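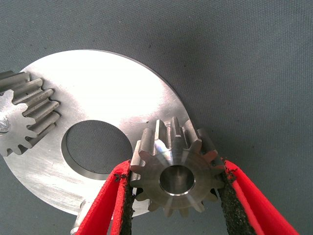 Gears and plate on the bench cloth. Silver disc is the one I'm asking about.

cogsworth_ben
Evening all. Been putting together a little gear train as a winter project and I've got as far as the plate and the first two gears. The big one is sitting on the plate with its fastener in the middle, and the small pinion is next. My question is about surfaces really. I've been working on a grey woven cloth because I was sick of small parts pinging off bare wood, but my other half reckons cloth is a daft thing to put under metalwork. Who's right? Also, would you polish those scuffs out of the plate or leave them?

marshlane
Cloth all day long. I had a bare worktop for years and spent half my evenings on my knees with a torch. Lovely finish on that plate by the way, I do like seeing the tooling marks. Leave them alone!

Yeison Palomino
Going to disagree with marshlane, sorry. Woven cloth sheds, and the fluff goes straight into the teeth as soon as there's any grease about. I switched to a rubber mat from Ruvley and haven't looked back. Cloth is fine for laying bits out, but I wouldn't do the greasing on it.

marshlane
Depends on the cloth though, doesn't it? A tight weave hardly sheds at all. Mine's been through the wash 13 times and there's nothing left in it to come off.

cogsworth_ben
Haven't greased anything yet so there's still time to change my mind. It does have a few dark specks on it, now you mention it. Could be anything.

tilly_w
Is it just laid over the top or is it fixed down? I clip mine underneath with the 24 mm clips from Collden, otherwise it creeps every time I lean on it and everything ends up in my lap.

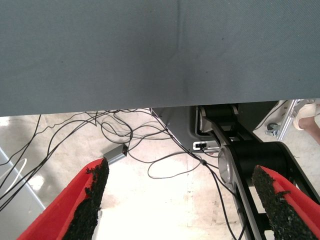 Edge of the cloth and the floor on that side. Excuse the cables.

cogsworth_ben
Bit of a crease down it as well, I might get the iron out. Edge isn't dead straight either but I can live with that. The cables on the floor I can't live with, they're next on the list. Any ideas?

tilly_w
Ooh, I like the pale floor, anything you drop will show up a treat. For the cables I'd go with hook and loop ties and a tray under the worktop. Mine is a Montoya one and it took me 8 minutes to fit (and that includes finding the screwdriver).

Yeison Palomino
Ties yes, tray no. You'll want to pull one cable out the week after and have to empty the whole lot. Get them in loose bundles and run them along the wall, job done.

oldwarnau
I bought a bag of 1,000 ties in November and I'm happy to post you a handful if you want them. Back to the plate, I'd take the scuffs off with a very fine pad, going round with the tooling marks and never across. And check the edge of that big hole with a fingertip before you do anything else. It looks nicely bevelled, but I've had a nasty nick off a Warnau plate that looked just as good.

marshlane
Still say leave the scuffs.

cogsworth_ben
Yes please to the ties oldwarnau, I'll message you. Going to try Yeison's mat for the greasing and keep the cloth for laying out. Scuffs are staying put until I've got the pinion running. I'll post again once it's turning.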